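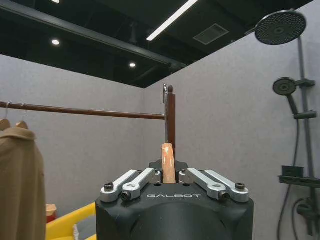
Search products Go

Atora Room Service Cell
Posted August 18, 2022 by Sala Product Desk

The Atora cell is a mobile gripper unit for hotel and showroom work: garments on rails, bathroom fittings, small items at floor level. It is supplied with the Desance scheduling panel, mounted at the staff entrance.

Cycle time per room is 36 minutes in standard mode. Battery runtime is 2 hours, with 60 minutes to full charge. Finger pads are replaced every 30 shifts; part numbers are in the Brinder spares list.

Staffing. Attendants keep inspection, linen and all guest contact. The cell takes repeat pick-and-place tasks, and each attendant clears its exceptions from the panel at the end of a room. Sites should plan one training shift per attendant before handover. Shift lead approval is required to change a task list. Rest breaks must not be tied to charging times.

Not for use under running water. Coats and other long garments need the slow lift setting.

Firmware from April or later is required for the panel's shared log.

Contact Sala Sales | Copyright Sala | Back to top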